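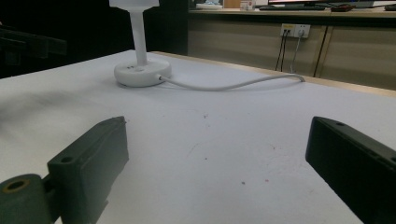 Two Moons Over Sotau: a chat with Silvia Hrubý

I've been running Silvia Hrubý's hexcrawl Sotau for my home group since the spring, so when she agreed to a call I had way too many questions (sorry, Silvia!). We started with the salt marsh, which ate 2 of my players' characters in a single evening.

"Good," she said, and laughed. "The marsh was the first thing I wrote. It was one page for my own table, and Lachlan Kerslake kept asking what was on the other side of it."

The other side grew to 229 keyed hexes. Lachlan drew the maps and Gyu-bin Yoon did the editing, and Silvia says Gyu-bin cut a whole city — Fullari, now down to a rumor on the tavern table. "I sulked for a week. I still have the city. It has 11 temples and no inn."

I asked why there are no clerics. "Play one if you want! The moons just don't answer very often." My group's been using the regular rules and it's gone fine, for what it's worth.

Next up is Clirnitex, a short dungeon for levels 1 to 3 under a glassworks. Leobardo Ocampo is playtesting it now, and his party has yet to get past the front door.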